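Food Waste Collection: Frequently Asked Questions
Bisura District Waste Service
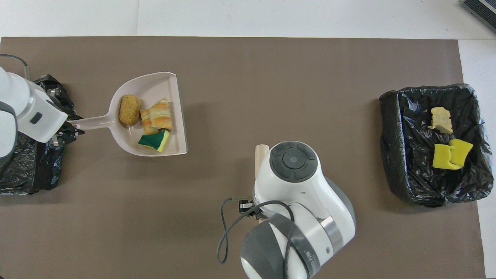
The district collects food waste separately from general trash. The answers below apply to single homes and to buildings with up to 200 units.

What counts as food waste?
Cooked and raw leftovers, peelings, bread, coffee grounds, eggshells, meat and small bones. Large bones and shells go in general trash.

Do I need a special liner?
Yes. Only certified compostable liners are accepted in the food bin. General trash may be bagged in ordinary plastic.

Where do sponges and paper towels go?
Sponges are general trash. Unprinted paper towels may go in the food bin if they carry no cleaning product.

Can floor sweepings be composted?
No. Sweepings contain grit and fibers that the Udidby plant cannot screen out.

What is the weight limit?
A full curbside bin may not exceed 760 ounces. Heavier bins are tagged and left at the curb.

When should bins be out?
By 6:30 a.m. on your collection day. The schedule changes each January.

How do I replace a damaged bin?
Submit form 964 to Chalerm Suksawat, Container Desk. Include the serial number printed under the lid.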